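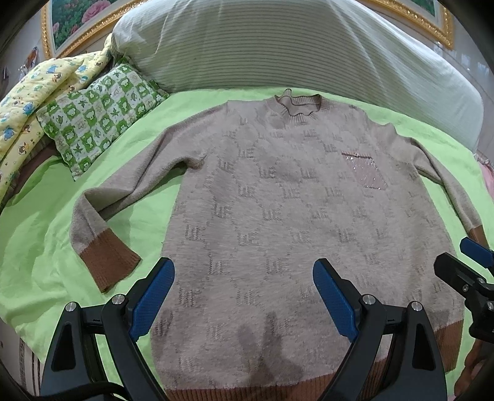

How a Knit Sweater Holds Together

By the Vonumex Kids desk, March

A knit sweater is made of loops. Each loop of yarn is pulled through the loop below it, row after row. A T-shirt is knit too, but its loops are so small that you need a magnifying glass to see them well.

Loops can open and close a little. This is why a sweater stretches when you pull it over your head, and why it goes back when you let go. Jeans are woven, with threads that cross over and under, so they stretch much less.

Look at the collar, the cuffs and the hem of a sweater. These parts often have raised lines called ribbing. Ribbing is extra stretchy. It lets your hand out of the sleeve and then closes up again at your wrist.

Letters and shapes can be knit right into the front. The knitter, or the knitting machine, changes the kind of stitch in certain places, and the shape stands out from the rest. A pocket can be knit or sewn on later.

To fold a sweater, lay it flat with the front facing up. Smooth the sleeves. Pick up the cloth in a soft fold and bring it over. Don't pull hard on one spot, or the loops there may stay long.

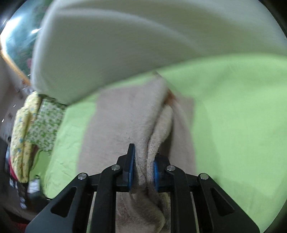

Serken wrote to us to say that sweaters should never go on a hanger, as the shoulders grow points. For heavy knits we agree. A shelf or a drawer is better.

Try it: take 2 old socks, one with ribbing at the top and one without. Stretch both the same amount and let go. Which one goes back faster?

Filed under: Clothes and Cloth, How Things Are Made

Contact us | Copyright Vonumex | Back to top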